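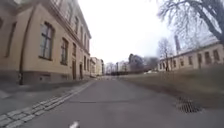
How to Measure a Horse for a Saddle Using Wither Tracings

Applies to: English saddles with a fixed or adjustable tree
Last revised: 25 Sep 2026
Text: Qianru Du. Checked by Nandi Mabuza.

A wither tracing is a drawing of the shape of the horse's back, taken at fixed points and copied to paper or card. A saddler can use it to pick out trees that are worth trying. It does not replace a fitting with the rider up, and it says little about panel flocking. Use it for a first selection or for keeping a record of changes in the back over the year.

What you need

Flexible curve ruler, 24 inches or longer
Stiff card or plain paper, at least 11 x 17 inches
Fine marker and a stick of chalk
Soft measuring tape
Spirit level, short
Scissors
A helper to hold the horse

The flexible curve must hold its shape when lifted. Cheap ones spring back at the ends. To test yours, bend it over a bucket, lift it off, lay it on paper and draw the curve. Wait a minute and draw it again. If the two lines differ, replace the ruler.

Preparing the horse

Stand the horse on level, hard ground. Check the ground with the spirit level in both directions. Rubber matting is acceptable if it is laid on concrete. Deep bedding is not.

The horse must stand square, with weight on all four feet and the head at its normal resting height. A raised head hollows the back, and a horse reaching down for hay lifts it. Either will change the tracing. The helper should stand in front, not to one side, or the horse will turn its neck.

Brush the back clean and flatten the coat. With a thick December coat, press the ruler down slightly more firmly and write "winter coat" on the tracing.

Marking the points

Find the rear edge of the shoulder blade on the left side with your fingertips. Chalk a line along it.

Tracing A is taken two finger widths behind that line, where the points of the tree will sit.

Find the last rib and follow it upward until it meets the long muscle of the back. From there, chalk a line straight up to the spine. The saddle's bearing surface should end in front of this line. Tracing C is taken here.

Tracing B is taken halfway between A and C.

Tracing D runs lengthwise along the spine from the top of the withers to line C. It shows how curved or flat the back is.

Taking the tracings

1. Lay the middle of the ruler over the spine at point A. Keep it vertical when seen from the side.
2. Press it down on both sides with flat hands, working outward from the center. Do not squeeze it into the hollow behind the withers.
3. Mark the ruler with chalk where it crosses the spine.
4. Lift it straight up by the middle. Lifting by the ends opens the curve.
5. Lay it on the card and draw along the inside edge, the one that touched the horse.
6. Mark the spine and write L and R on the correct sides.
7. Repeat for B, C and D. On D, mark which end is the front.

Take each tracing twice. If the two do not match to within the width of the marker line, take a third and discard the odd one.

Checking

Cut out tracing A and hold the card over the horse at the same point. Light showing under one area means the curve moved when it was lifted. A difference between left and right is common, and should be kept as drawn. Do not average the two sides.

Measure the bearing length with the tape, from the chalk line at the shoulder to line C. Follow the back, about a hand's width down from the spine. On Gu, the bay cob used while we were preparing this page, the bearing length was 19 inches. His owner's saddle was measured separately, along the underside of the panel.

What to write on the card

Horse's name, age, height and breed
Date of the tracing
Bearing length in inches
Present work and any recent time off
Rider's height and weight
Make and seat size of the present saddle, if there is one

Sending tracings by mail

Send them flat. A folded card puts a crease through the curve, and a rolled one is hard to work from. Scans are usable only if a 14 inch line has been drawn on the same sheet with a ruler, so that the print size can be checked - phone photos taken at an angle cannot be corrected this way.

When to repeat

Take a new set after a layoff, after a clear change in weight, and before any adjustment to the tree. Young horses need it more often. Keep the old cards and lay tracing A from each set over the last one, with the spine marks lined up.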